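Section 4: Setting Up Your Counter and Doing the First Bake

OK, so you've unpacked everything (Section 2) and you've read the part about power cords (Section 3, please go back if you skipped it, I know who you are). Now we get to the fun bit, which is finding a home for your little oven and getting it ready for actual food. I wrote this guide for the folks who rent the studio kitchens at Vovbridge, but it works just as well in an apartment, a dorm kitchenette or a camper. I've baked in all three!

These notes cover small countertop toaster ovens in general. Your own oven came with a booklet, and if the booklet and I disagree, go with the booklet.

4.1 Pick the spot

1. Find a stretch of counter or a sturdy table that doesn't wobble. Lean on it with both hands. If it rocks, fix the rocking first. I once lost a whole tray of cheese rolls to a short table leg.

2. Check what's overhead. Cabinets, paper towel holders, hanging plants, curtains, that calendar you got from the bank. The top of a toaster oven gets very hot and it stays hot for a good while after the dial clicks off.

3. Leave a gap behind it and on both sides. Your booklet will give you a number. Mine is a hand's width and a bit, and I cheat toward more whenever I can.

4. Make sure the door can drop all the way open with nothing in front of it. You also want a clear place to set a hot pan down, and you want it picked out before the pan is in your hand.

5. Plug straight into the wall. No power strips, no extension cords, and don't share the outlet with the kettle. At Vovbridge the kettle and the oven on one circuit will trip the breaker every single time, and then you get to go down the hall and meet the panel.

CAUTION: Never store anything on top of the oven. Not bread bags, not mail, not the oven mitt. I know it looks like a shelf!

Note: If your counter is a nice one (stone is mostly fine, old varnish is not), ask whoever owns it before you park something hot there. The Luik units have the older counters and they mark if you so much as look at them.

4.2 The empty burn-off

New ovens smell the first time they heat up. There's often a thin coating on the heating elements that has to cook away, and you'd rather it happened without your lunch in there.

1. Take out every bit of cardboard, tape and plastic. Look under the rack. Look under the crumb tray too, because the Sturkorgate store packs a little foam square down there and it is exactly the same color as the tray.

2. Wash the rack, the pan and the crumb tray in warm soapy water. Rinse and dry them well, then put them back.

3. Open a window. Run the fan if you have one.

4. Set the dial to 400 degrees, set the function to Bake, and let it go for the time your booklet says. Stay in the kitchen.

5. Turn it off, unplug it, and leave the door open a crack until it's cool.

A light smell and a small wisp of smoke are normal on the first run. Thick smoke isn't, and neither is a smell like melting plastic. If you get either one, turn it off, pull the plug and don't open the door until things calm down. Then call the place you bought it.

Note: Birds are really sensitive to fumes. If you keep one, move the cage to another room with the door shut, and ask your vet if you're not sure.

4.3 Finding out how hot it really runs

I wish someone had made me do this with my first oven. The number on the dial is a suggestion! My current one runs 40 degrees hot, and for months I thought I was just bad at cookies.

1. Buy a cheap oven thermometer, the kind that stands up or hangs off the rack.

2. Put it in the middle of the rack. Shut the door and set the dial to 350.

3. Wait until the oven says it's ready, then wait a little longer. Small ovens swing up and down as the elements click on and off, and the first reading is usually way off.

4. Read it through the glass. Write it down. Read it again a few minutes later, and again after that.

5. Take the middle of what you wrote. If it's higher than 350, turn your dial down by the difference from now on. If it's lower, turn it up.

6. Put a bit of masking tape somewhere cool (the side of a cabinet, say) and write the correction on it. You will forget otherwise. I did, twice.

Unit 231 has an oven that reads dead on, and I'm jealous of whoever gets it.

4.4 Your first real bake

Start with toast. I'm serious. A full rack of plain white bread is the best map of an oven you'll ever get, and it costs next to nothing.

1. Cover the rack with slices, edge to edge, without any overlap.

2. Toast on medium and watch. Pull them when the darkest one looks done.

3. Lay the slices out on the counter in the same order they were in the oven. Dark corners are your hot spots. In most small ovens that's the back, but the one I had on Steltusberg was hot front left and I never did find out why.

4. For anything that bakes longer than ten minutes, turn the pan around halfway through.

After the toast, try something forgiving. Roasted carrots are great, and so are biscuits from a can. Leave the layer cake for later on, when you two know each other a bit.

CAUTION: No glass pans under the broiler, and no parchment near the top element. Parchment curls up when it gets warm and it will find that element.

4.5 Where the dishes go

You'll be washing more small pans than you used to, so think about the drying rack now, while you're still moving things around. I like the oven at one end and the rack at the other, with the working space in between. Drips stay away from the plug, and you've got room to put down a hot tray without knocking into a wet plate. A wooden rack is fine, but stand it on a towel for the first few days until you see which way it drains.

A mat over the working part of the table is worth having as well. Mine comes up in one piece and gets shaken out over the sink. Keep it out from under the oven unless it's rated for that kind of heat.
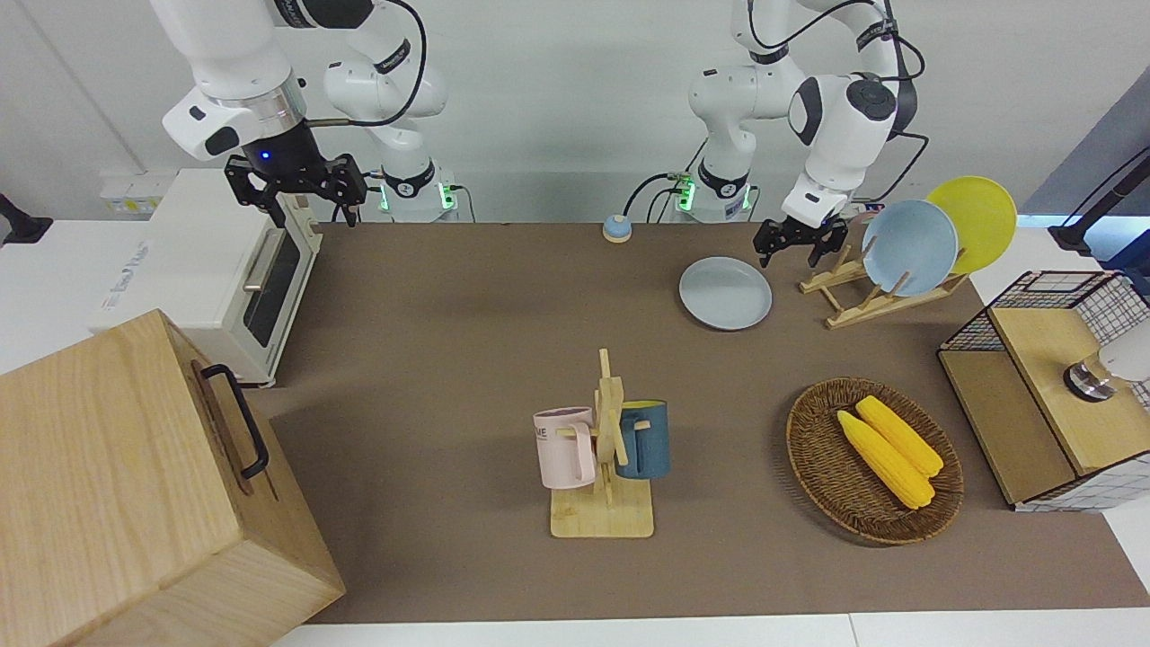 4.6 Keeping it clean

1. Unplug it and let it cool all the way down. Every time.

2. Slide out the crumb tray and empty it. Once a week if you make toast daily, and right away if cheese has gone over the side.

3. Wipe the inside walls with a damp cloth and a drop of dish soap. Skip the steel wool, which sheds little metal bits that can land on the elements.

4. Do the glass with baking soda and water mixed to a paste. Leave it for a while, then wipe it off.

5. Don't scrub the elements. Whatever is on them will burn off on the next run.

In August, when the kitchens get sticky, I do my baking before breakfast and leave the oven unplugged the rest of the day.

Spills and stuck dials are in Section 5.

Last updated 2000-05-05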